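Papers > Tableware and Serving > Section 4

4.2 Does a square dish hold round food?

Makers of square dishes, Drenura among them, claim that a shallow rim is enough. We doubt it.

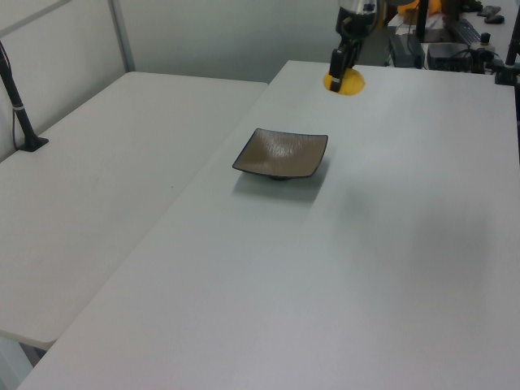
The Udville survey drew 193 replies, and only 19 mentioned the rim at all – thin support for so firm a claim. 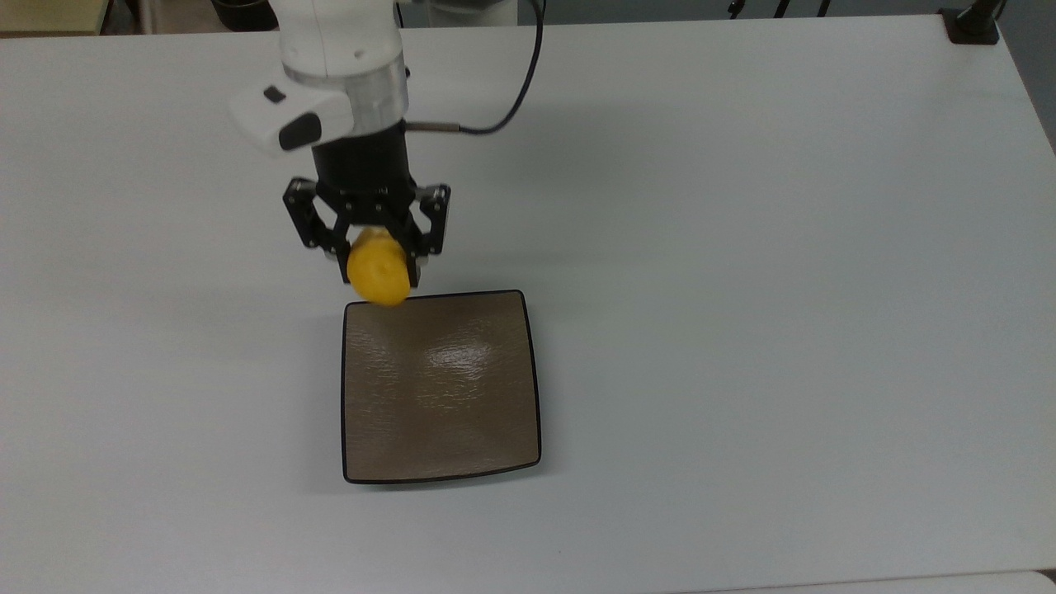

Figure 3. Yellow, rounded item above a corner of the square brown dish.

Corners interest us more than the middle, as the Stotden trials tested the middle alone.

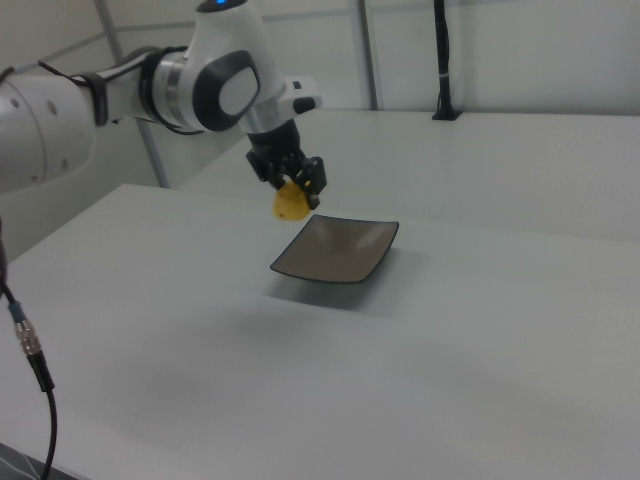 Malabanan objects that diners rarely place food near a corner, and that our doubts therefore concern a fault few would meet at table.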